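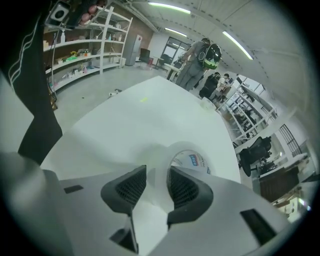 Murali Pisharody told me that a gripper finger should be cleaned before it looks like it needs cleaning. By the time you see the dirt, he said, the pad has been slipping for days and you have blamed the software for it.

I was a little offended, as I had just spent an evening blaming the software.

So, maintenance. I look after one hand-held gripper, the one we call Skireo. It has two fingers with a black honeycomb mesh on the inner face, and the mesh is where my troubles live. Dust goes into the small cells and stays. I use a soft toothbrush, dry first, then with a bit of dish soap and water, and I leave the pads on a towel overnight. Please don't use the strong cleaner. I did it in May and one pad went hard at the corner, so I had to order a pair from Doherty and wait four weeks for the parcel.

The fingers come off with small screws. I keep them in a jar lid, left finger and right finger apart, as the threads have worn a bit differently and I prefer that every screw goes home to its own hole. Tighten by hand only. After this I close the gripper slowly and look at the gap from the side. If one pad arrives before the other, I loosen and start again. Last time I needed six tries, and my tea was cold.

Then the counter. Skireo counts every closing, and I write the number in my notebook when I clean. The previous cleaning was at 1703 and this one at 3252. That is too long between, I know. Murali would not be happy with me. My new rule is to clean every thousand – we will see how long I respect it.

For the test I take light things, because a heavy object hides a bad grip. A paper cup is very good for this. If the wall of the cup bends in on one side only, the pads are still not even.

One thing I have not solved is a small click when the fingers open all the way. It was there before I changed the pads and it is still there. I put a drop of light oil on the joint and the click changed its colour, if a sound can do this, but it did not go away. If you have met the same click, please write to me which part you replaced.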